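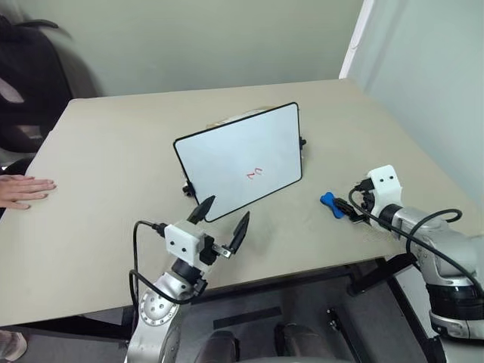

Small whiteboard with a red marker stroke, on the beige table.

Progress report to the Villitetti fund
Grant for reusable writing boards, Pestodville learning center
June 13, 2019

Prepared by Wanting Tan

The grant pays for replacing paper worksheets with small tabletop whiteboards in the adult writing classes. Work started in February. This report covers the period from then to now.

Boards and stands

We have bought and labeled 131 boards. They are the tablet style with a thick black border, propped upright so that the person at the table can see the face without leaning over it. The first order came without supports and the boards slid when people pressed on them. Gediminas Lukoševičius tried 3 kinds of support and we settled on small black ones that hold the board at an angle. They keep it steady for light writing. Heavy-handed writers still need to hold the top edge.

Markers and cleaning

Red shows up best against the white under our ceiling lights, so red is now the standard color in the classes. Black is kept for the teacher's board. Marks left on overnight are harder to wipe off - we now clean the boards at the end of each session. Lionel Delaunay wrote a one-page cleaning sheet, and a copy is kept with each set.

Tables

The beige tables stay. We had planned to buy tables with a raised edge, but the boards stand well enough on a flat top and there is space left over for a hand or a book. The money for tables has not been touched and we would like to move it to markers and replacement stands. Please confirm that this is allowed under the terms of the grant.

Classes

Four groups now use the boards every week. Uldis Sakalauskas teaches two of them and Priit Šimkus the other two. Both start with single digits and short strokes before going on to words. Priit reports that people are more willing to try a letter again when they can wipe it off. Uldis agrees, but he misses having paper copies to look back on, and he has gone back to paper for the last part of each class.

Spending

We have spent 3815 to date, on boards, stands and the first supply of markers. Receipts are attached separately. The Jalleo invoice for the second batch of stands is not included, as it came in after the books were closed for this period.

Still to do

Order spare stands. Print the cleaning sheet in large type. Agree with the Tamošiūnaitė branch on how many boards they will take and who will pick them up.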